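¿Y mi robot para tender la ropa, para cuándo?

Publicado el 7 de julio de 2019

Llevo años esperando una máquina que doble camisetas. No pido más. Que las coja de la cesta, las doble aunque sea regular y me las deje en un montón. Así que cuando mi amigo Danang Sumampouw me escribió para preguntarme si quería pasarme a probar unas pinzas robóticas, dije que sí antes de terminar de leer el mensaje.

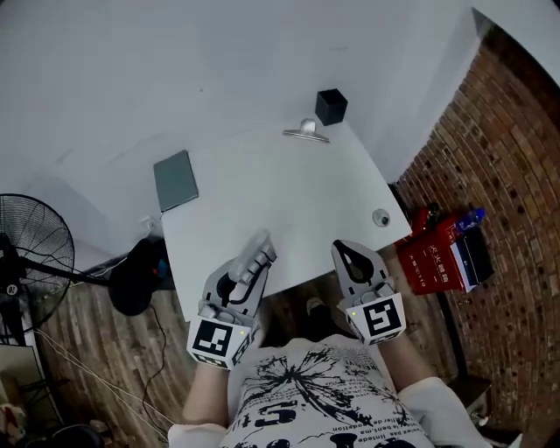
Una pinza en cada mano

Lo primero que me sorprendió es que ahí no hay brazo robótico que valga: el brazo lo pones tú. Agarras una pinza con cada mano, te sientas a la mesa y haces la tarea como si tus dedos hubieran desaparecido. Los cubos blancos con esos cuadrados en blanco y negro sirven para saber dónde está cada pinza en cada momento (Danang me lo explicó con mucha paciencia y dos veces). Luego, con muchísimas repeticiones, se intenta que una máquina aprenda a hacer lo mismo ella sola.

Y yo, que iba tan chula, tardé una eternidad en levantar un boli. ¡Un boli! Te das cuenta de la cantidad de cosas que hacen los dedos sin pedirte permiso: girar un poco el objeto, notar que se resbala, apretar lo justo. Con dos dedos de plástico todo eso se acaba y te quedas mirando la mesa como si acabaras de nacer. Me pidieron 100 repeticiones de coger una cosa y dejarla en otro sitio. Acabé con las muñecas fatal, pero hacia el final ya me salía con cierta soltura, y hasta me vine arriba y quise probar con un calcetín. Mejor no hablemos del calcetín.

Entonces, ¿pueden o no pueden?

Depende de a quién le preguntes. Clem Donnelly, que trabaja en el taller de Mac Giolla, me contó que allí tienen una máquina colocando piezas en bandejas y que va de maravilla mientras las piezas lleguen siempre igual. El día que una viene tumbada, hay que ir a ponerla derecha. De 100 piezas le fallan 2, y a él le parece estupendo. En un taller lo es, claro. Pero yo pienso en mis platos y ya no me hace tanta gracia (¡dos platos rotos de cada 100, y los que friego yo a la semana!).

Finbarr Brennan, en cambio, es de los optimistas. En febrero nos apostamos una cena a que antes de diez años tendremos en casa algo capaz de vaciar el lavavajillas sin ayuda. Yo aposté que no. Después de mi tarde con las pinzas sigo pensando que gano, aunque un poquito menos segura que antes. He visto cómo se le enseña a una máquina a coger cosas y me pareció lentísimo y a la vez bastante emocionante, no sé cómo decirlo mejor.

Lo que sí tengo claro es que la casa es mucho más difícil que la fábrica. En la mía no hay dos días en que las cosas estén en el mismo sitio, y la ropa cambia de forma cada vez que la tocas. Mi madre, que tiene más de 70 años, dobla una sábana bajera ella sola mientras habla por teléfono. Que me traigan un robot que haga eso y le pongo un cuarto propio.

Danang dice que puedo volver cuando quiera, que siempre hacen falta manos. Creo que voy a ir, y esta vez me llevo una camiseta vieja para practicar. Si alguien más ha probado algo parecido, que me lo cuente en los comentarios, sobre todo si consiguió lo del calcetín.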